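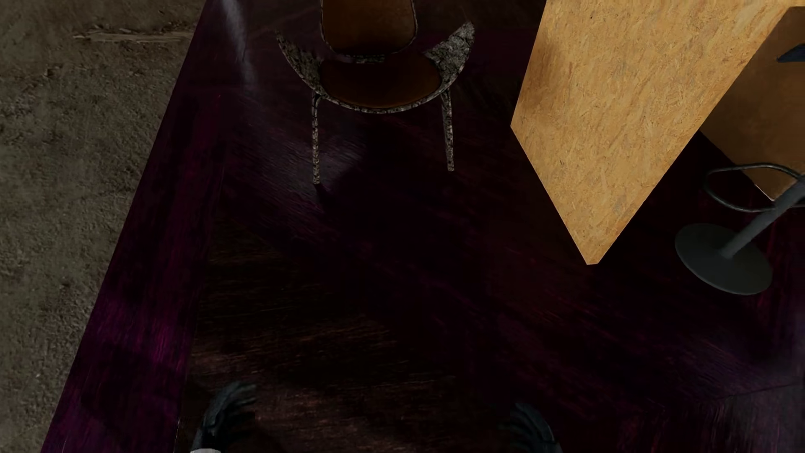
4 min read

Ticket: Kitchen chores, simulated run: chair and island
Project: Saltora
Opened by: Shaimaa Fahmy
Assigned to: Arlo Begay
Opened: May 5, 2025
Status: Open, waiting on floor material test

Summary

The policy does well on the short chores and badly on anything that starts with furniture in the way. Bellamy wants a plain answer on whether the robot can tidy a kitchen by itself. My answer for now is no. It can do parts of it. This ticket covers the part I think we can fix soonest, the approach to the lounge chair and the island when the robot is looking almost straight down.

What happens

The task is "move the chair out of the walkway, then clear the island." The robot comes up to the chair with both hands low and then stops. It doesn't fall and it doesn't time out right away. The planner asks for a grasp point, gets one, throws it out, and asks again. In the worst episode I read, it went through 300 requests before the episode was closed.

If I take the chair step out and give it only the island, it goes to the island and starts work. So walking is probably fine and the trouble is with the chair.

Steps to reproduce

1. Load the kitchen with the purple plank floor.
2. Leave the brown chair where the layout puts it.
3. Start the robot with the head pitched down.
4. Give it the full instruction, both parts.
5. Watch the grasp log, not the video. The video looks like nothing is happening.

Log notes, Shaimaa

Ran 1,000 episodes with the default seed list. Most of the failures come in before any contact. I first blamed the hand controller and spent a morning on it, which was a waste. The hands go where they are told.

Next I looked at the object masks. From high up, the chair's seat and back come out as two separate objects. The back is a tall rounded panel and the seat is a wide shell, and from that angle they nearly touch but don't quite read as one thing. The planner picks the seat, checks for clearance behind it, finds the "other object" there, and rejects the grasp.

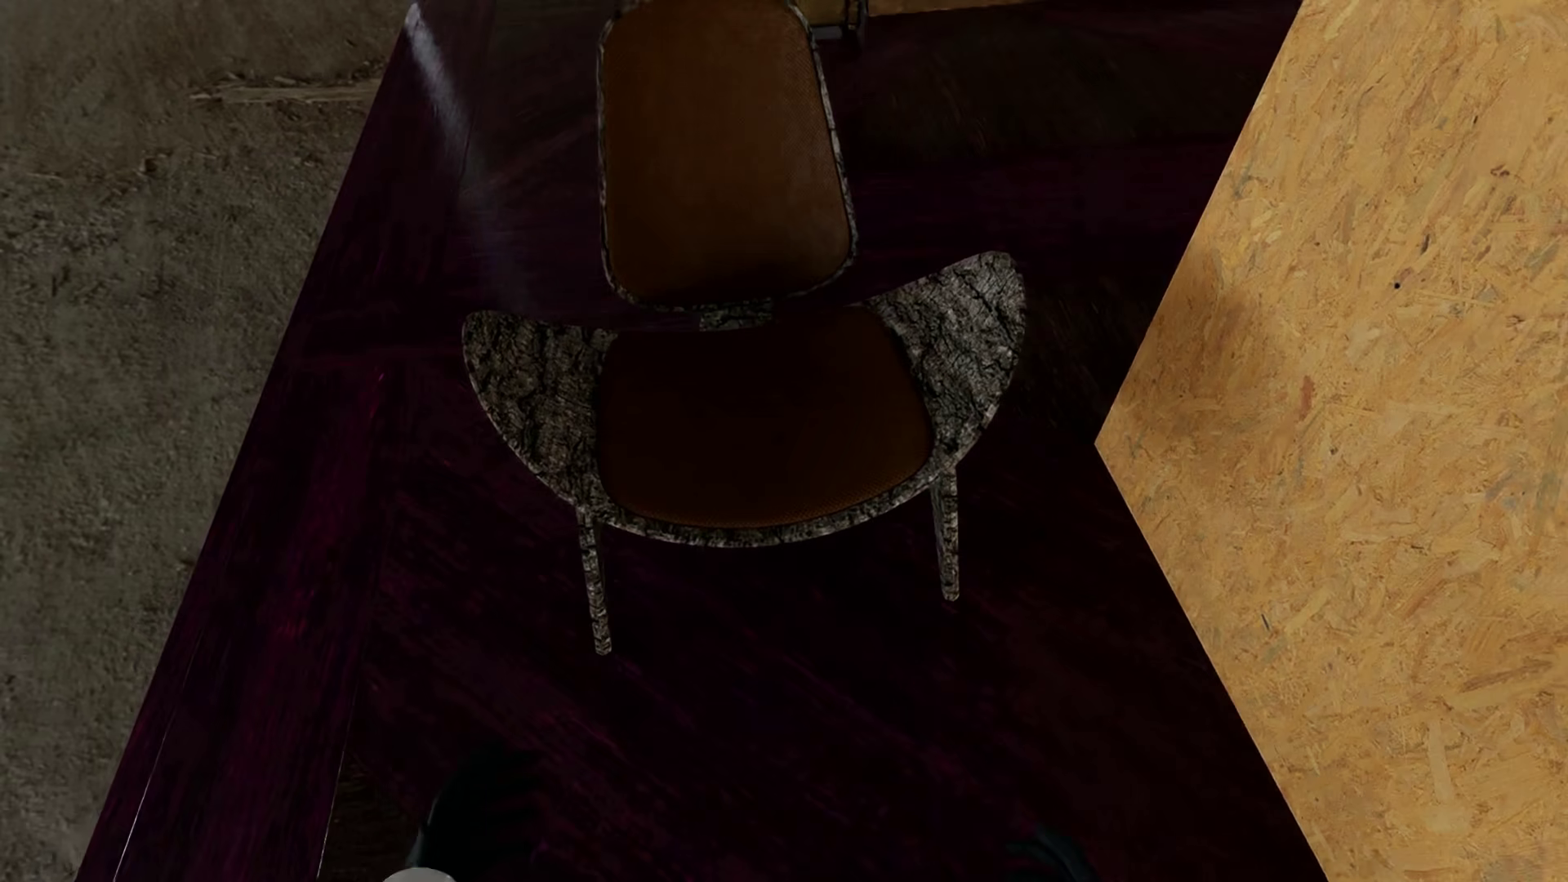

The legs make it worse. They are thin strips from up there and the mask drops them about half the time, so the height estimate jumps around between requests. A person would walk over, put a hand on the back, and pull. We don't have anything in the policy that knows a chair is a chair before it has finished measuring it.

Reply, Arlo Begay

Read through the log. I agree on the split mask. I'd add the floor as a second cause. It's dark and glossy, and the depth model was tuned on the pale floors from the March build. I'd like to see the same seeds with a matte floor before we touch the planner.

Please don't merge the two masks by hand. We did that on Clekum for a stool and a trash can, and the robot spent a week trying to lift both.

Reply, Shaimaa

Fine. I'll run another 1,000 with the floor swapped and nothing else changed.

Reply, Paloma Benavides

Question from the customer side. Bellamy only cares about the dishes and the counter. Can we ship the island task and say the walkway has to be clear first?

Reply, Arlo

We can, if we say so in the notes. Someone would have to move the chairs before the robot starts. For a lot of homes that's most of the job, so I wouldn't call it a kitchen robot. I'd call it a counter robot. Sorting food and bottles on a surface at waist height is the part that is close to ready. Furniture, doors and anything soft are not.

Workaround

Until there is a fix, split the instruction in two and have the robot start from farther back, so it sees the whole kitchen before it looks down. With the wider view it can take in the chair, the stools and the island in one look, and the chair mask holds together more often. It's slower, and it still fails when the head pitches down too early.

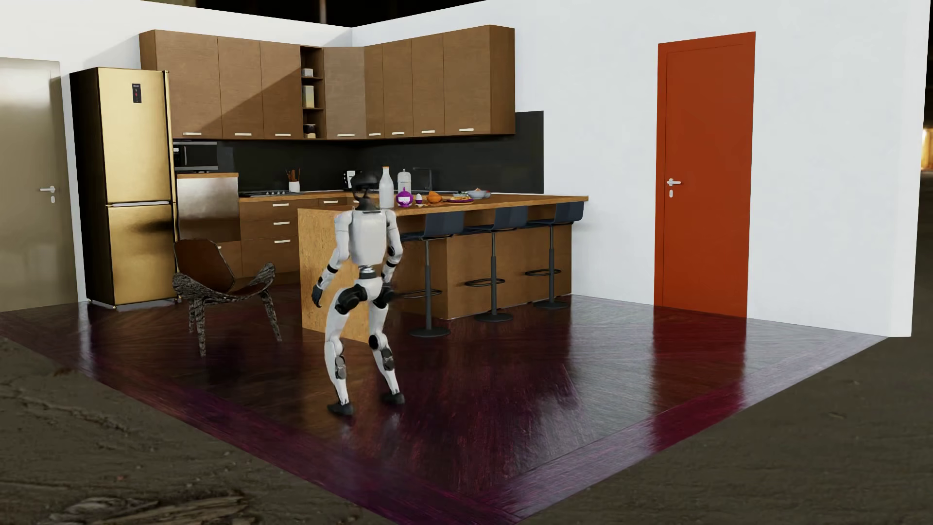

Next steps

Shaimaa: matte floor run, same seeds, results attached to this ticket.
Arlo: check whether the wide-view mask can be carried over once the head goes down.
Paloma: tell Bellamy the chair step is out of the current release.
Cúc Trịnh: review the grasp rejection rule. It may be too strict for furniture in general.

Leave this open until the floor run is in.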